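I Paid for the Two-Armed Kit and I'd Do It Again (Mostly)

3/12/20

Let me start with the money, because that's what everybody asks. The Gultero tabletop kit cost me $602, plus $64 for shipping, and I ate a lot of soup in July to make up for it. For that you get two arms, a rail to bolt them to, and a manual that reads like it was translated on a bus.

My friend Wilma Dalgleish thinks I was nuts. She has the single-arm Cunden, which is cheaper and (fine, Wilma) quieter, and she says one arm is plenty for a hobbyist. I think she's wrong!

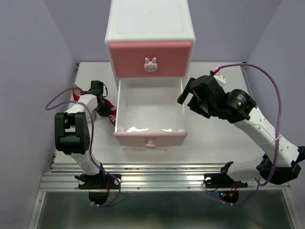 One arm is great at picking a block up and putting it down over there. I did that for a month with a loaner and got so bored I started naming the blocks. Stuff around the house isn't blocks, though. It's floppy, it has strings on it, and it lives behind something you have to open first. A kit that can't even try that kind of chore is a desk ornament, and I already own plenty of those. 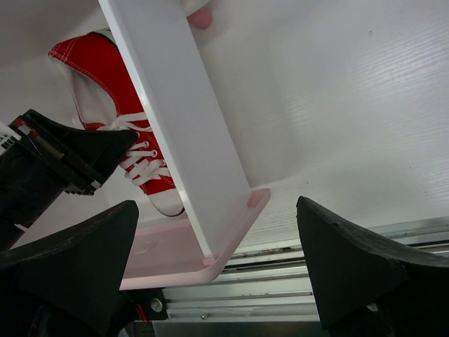 And trying is where you learn what you bought. I'm not going to pretend the Gultero is easy. Setup ate a whole weekend, the calibration routine has 132 steps (why??), and the phone support is a recording. But the arms come with cameras and the software shows you all the views side by side, so when a grab goes bad you can go back and look at it from close up.

What I'd tell anyone before they order:

Buy the longer power cord, the one in the box is a joke.

Skip the Zallent carrying case. It's $100 and it's a bag.

Start with something soft that has a good edge to pinch.

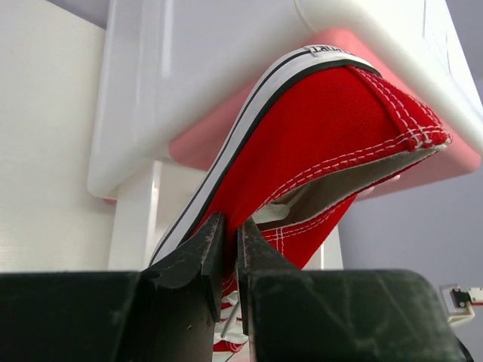
Clear a permanent spot for it, you won't want to bolt it down twice. 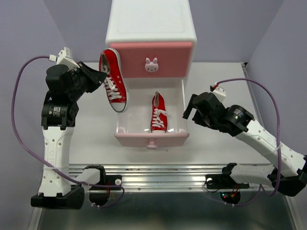
Wilma's best argument is that the second arm spends most of its time waiting around, and I'll give her half of that. Putting sneakers in a drawer, the left arm has one by the collar while the other shoe lies in there already, and the right arm is just hanging out with its gripper open. Okay! But I'd still take an idle arm over a missing one. The Lūse add-on would let her bolt on a second later, and by the time she's paid for that she's past what I spent. I've done the math for her twice. She changes the subject to soup.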